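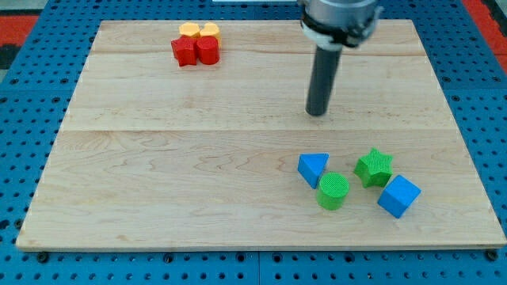 Pale board on the blue pegboard, grain and the middle seam

Notebook, December, started 8.40

Glue trials, carried on from last page. Still after a joint for the Gremham trays that survives a damp kitchen. Old batch opened up along the joints, three came back, customer fairly nice about it.

Stock: maple offcuts, all planed same morning. Left stickered by the door overnight which was stupid, door doesn't shut properly. Moved to the rack.

Glues on test
A - the usual white, bottle opened in summer
B - same white, new bottle
C - the Pîrvu sample, brownish, smells of fish
D - two-part, only enough left for a few joints

Edges straight off the planer for half, other half rubbed with 60 grit first. Khalil says roughing the edge does nothing except make a worse glue line. I say try it. Settled by trying it.

Clamp time 18 hours for everything, incl. D which doesn't need it. Keeps the table simple.

10.15 - A and B glued and clamped. Squeeze-out even on B, patchy on A. A is stringy coming out of the nozzle, should probably have binned it but it's what the bad trays were made with so it stays in.

11.00 - C is horrible to spread. Skins over while you're still lining up the second edge. Did one pair, had to knock it apart and scrape, started again with the window shut and the brush wetted. Better. Marked that pair C-x, don't put it in with the others.

11.30 - D done. Gloves!! Last time it was on the kettle.

Ran out of the short clamps. Lwazi has six of ours from the Multudel job, asked for them back, he says after lunch. Used cauls and wedges for the last two pairs, pressure wont be the same, noted on the tape.

(next morning)

Clamps off. Scraped everything. By eye the sanded edges do show a darker line, Khalil is right about that bit and has said so twice. Strength is a seperate question.

Soak: all pieces in the tub, tap water, 10 minutes, then stood on edge to dry by the heater, then again. Lwazi thinks one long soak is closer to real use. My view is people rinse the thing and leave it on the drainer. Could do both if there's enough stock. There isn't.

After second soak
A - two opened at the ends, fingernail goes in
B - fine
C - fine, slight white bloom along the line, wipes off
C-x - fine, annoyingly
D - fine

After fourth
A - one came apart in the hand
B - hairline on one of the sanded ones
C - no change
D - no change

So old glue is most of the story?? Would explain why only the late summer trays failed. Need to look up what else went out from that bottle. Invoice book, not the spreadsheet, spreadsheet is missing a month.

Load test not done. The Drondero gauge reads 700 with nothing on it and won't zero. Battery changed, same. Lwazi to ring them.

To do
- date on every glue bottle when opened, in marker, on the bottle, not the lid
- more maple, same thickness
- ask Pîrvu about shelf life and price for C by the litre
- repeat sanded / unsanded with B only, more pairs, proper clamps throughout
- oil half of them before soaking, forgot this completly
- door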